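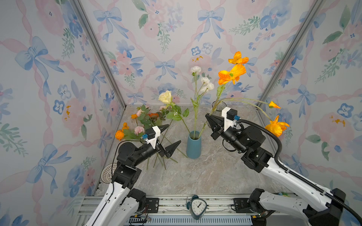
Somebody wrote in on Sunday to say that the success rate in my last post does not tell the list much, as a stem counted as placed when it crossed the rim of the vase and it was not stated what happened to the stems already in there. The part of the message I am answering is below.

> The Ramanauskas baseline fails mostly by disturbing earlier
> stems, and it rarely misses the opening. If you score insertion
> alone, then a policy which pushes the whole bunch sideways and
> drops the new stem in gets full marks. I would want to see the
> score with displacement included. I would also like to know
> whether the gain comes from the second arm or from the
> change to the loss, because your post altered both at once.

The criticism is fair and I have rescored the logs. The task is unchanged: an artificial poppy is to go into the clear glass vase, with the blue vase and its flowers standing behind as an obstacle. The rest of the cut bunch stays on the table.

Under the old rule, the two-arm policy placed the stem in 19 of 20 trials. Under the new rule a trial also fails if any bloom already standing in the glass vase drops below the rim, or if either vase is moved off its starting mark. I have deliberately not set a threshold on how far a bloom may swing, as the stems are wired and spring back by differing amounts. With the stricter rule, 2 of the trials that had passed are now failures. In both, the new stem caught under the head of a poppy already in place and levered it out when the gripper pressed down. The one original failure stays a failure: the stem rotated in the fingers before reaching the rim.

On the question of which change matters, I trained the missing combination over the weekend, one arm with the new loss. It places stems well enough when the vase is empty. Once there are stems in it, the arm tends to stall above the opening and correct from side to side until the time limit. The old loss with both arms does not stall but is rougher, and most of its failures are displaced stems. My reading is that the loss teaches the policy to avoid contact, and that the second arm gives it some way to get on with the task while doing so. I would not put it more strongly than that on so few trials.

The change to the loss is small. Each action chunk is weighted by how much the visible flower heads move during it, excluding the one being held. Chunks with a large movement are weighted down, not removed – removing them left too few examples of recovery. Movement comes from a point tracker run offline on the demonstrations, so nothing is added at run time. The tracker loses points on the patterned walls less often than I expected, but it does drift on thin green stems against other green stems, so only the heads are used.
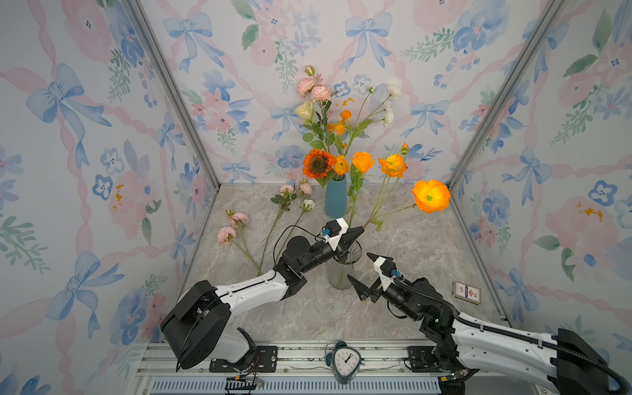
Does the arm that is not inserting apply any force to the stems, or does it only block them?

It only blocks them. The fingers are held open and moved to a position beside the bunch, and the stems come to rest against them if they move at all. Early demonstrations in which the operator gripped the standing stems were left out of training, as the policy copied the grip but not the release.

Two other points from the same message, taken briefly.

The Inov controller was run with default gains for every condition, including the baseline. I did try softer gains on the wrist and the result was worse on the long stems, which need some stiffness behind them to get past the rim. That run is not in the results.

The timestamps in the Trustura logger are written on receipt and not on capture, so there is a lag between the joint readings and the pictures. It is constant within a session and I correct for it before training. Anyone reusing the conversion script should check that the offset flag is set – it is off by default and the script gives no warning.

The rescored trial table and the failure clips will go in the same directory as before, once the file names match the log entries. The one-arm checkpoint can go up as well if anyone wants it.

Gritton lists > Manipulation > June > Re: stem insertion with two arms, scoring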